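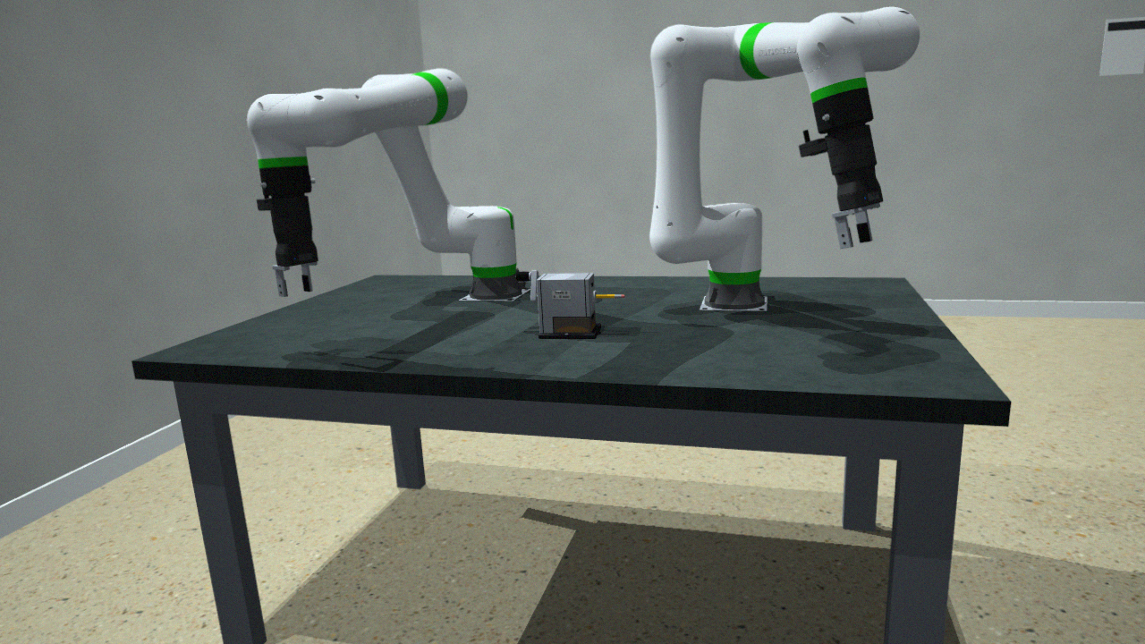

Pencil sharpener on the slate-colored table.

Home | Tickets | Knowledge Base | Log In

Ticket 1251: Skurnel label printer skips every fifth label
Status: Open (again)
Print this ticket | E-mail this ticket

Saturday, May 19, 2018
Printer feeds four shipping labels, then spits out a blank one with great confidence. Roll is the Benen 3000, same as always. Cleaned the sensor. Still skips.

Update: Support suggested turning it off and on. I did this five times to show goodwill.
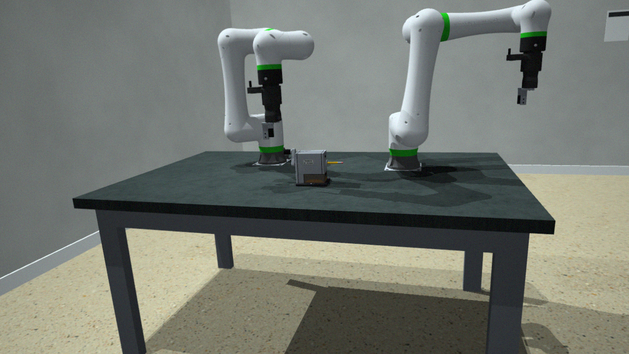

Ran the gap calibration from the front panel. It used up 11 blank labels and reported success, then skipped the next one. Swapped in an old Marchal roll and got a clean run - so the printer can count when it wants to.

Update: Label length in the driver was set to last July's size. Fixed it. Benen roll now prints fine until the computer sleeps, when the old size comes back. Leaving this open.

Related tickets
1187: Lismont scale reads in ounces only
Skurnel driver forgets paper size
Blank labels after calibration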